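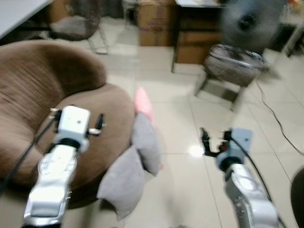 Arms out over the chair and tiles, cushions by the big brown chair.

So I've been at the cushion job for most of the month now and I owe you all an update, because the last post ended with me grumbling about a cable and then I went quiet. The cable is fine. I moved on to grumbling about other things.

For anyone new, I'm collecting demonstrations for a two-armed setup I've been calling Kakell. I steer the arms by hand, the cameras and the joint positions get recorded together, and each go gets saved as an episode. Enough episodes and the policy (fingers crossed) picks up how to tidy cushions onto a chair by itself. My target is 2000. As of last night I have 1132 in the folder, and before anyone congratulates me, that's the number before I've been through and thrown out the duds.

Speaking of duds! I sat down with a cup of tea and watched a batch back at double speed, and 39 of them had to go. Mostly it was me dithering. I'd get one gripper near a cushion, change my mind about which corner to go for, back off, come in again, and all that wobbling gets recorded as if it were part of the job. A learner can't tell that I was only making up my mind. It'll happily copy the dithering, and I've seen it do exactly that – last October I had a policy that paused in midair before every grasp, and it took me ages to realise it had learned that from me.

The new rule is that I decide before I hit record. Which cushion, which arm, which corner. If I change my mind partway through, I bin it and start again. It's slower per episode but I'm keeping a lot more of them, and my shoulders are happier too.

I've also started mixing up the starting positions properly. Early on I was putting the cushions down in nearly the same spots every time out of pure laziness, and the first trained version was brilliant as long as you did likewise. Move one a hand's width over and it grabbed at air. Now I use Cleterico, the little script I wrote, to give me a layout before each go. It has 4 basic arrangements and then it nudges everything about by a random amount and tells me which way to turn each cushion. Some of what it comes up with is plain mean, but I do it anyway.

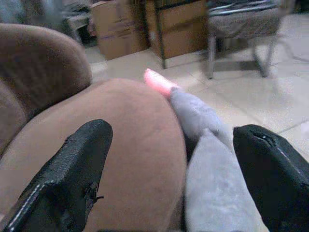 The wrist views are where I've learned the most this time around. From the head camera you get the whole layout and can plan, but once the fingers are in close the arms block a lot of it, and it's the wrist view that has to carry the last bit. Soft stuff against soft stuff is hard to read from there. With the grey fabric hard up against the brown, all you've got to go on is the dark gap running between them, and I find myself steering by that line more than anything else. The pink tip is a gift in comparison, because it's the most colourful thing in view and stands out beautifully against the pale floor. I do worry the policy will fall in love with it, though, and go hunting for pink instead of learning what a graspable edge looks like. So I'm planning a run of episodes with no pink anywhere, just to keep it on its toes.

The other wrist camera headache is exposure. These tiles are shiny, and when the light bounces off them the whole picture can go a bit washed out. I had been fiddling with the settings between sessions, but that just gave me batches that didn't match each other. Now they're locked, and I'm letting the daylight do the varying. I record some in the morning and some after dinner, and I write the time of day in the notes for each batch.

A few people asked about storage. I was using Yu for the recordings and I liked it, but it got painfully slow once the folder grew, so I've moved everything over to Grusier. The move itself took an evening. Renaming all my sloppy folders took considerably longer (past me thought "cushions_new_new" was a sensible name for something). If you're starting out, put the date and the layout number in the name from day one and save yourself the misery.

Next up I'll train on what I have instead of waiting for the full 2000. I know, I know, I said I'd wait. But I'd like to see where it falls over while I've still got room to record more of whatever it's bad at. My guess is it'll struggle when two cushions overlap and it has to choose the one on top, and I'm short on those, so that's probably tomorrow's job as well. I'll put the failures up along with the good ones.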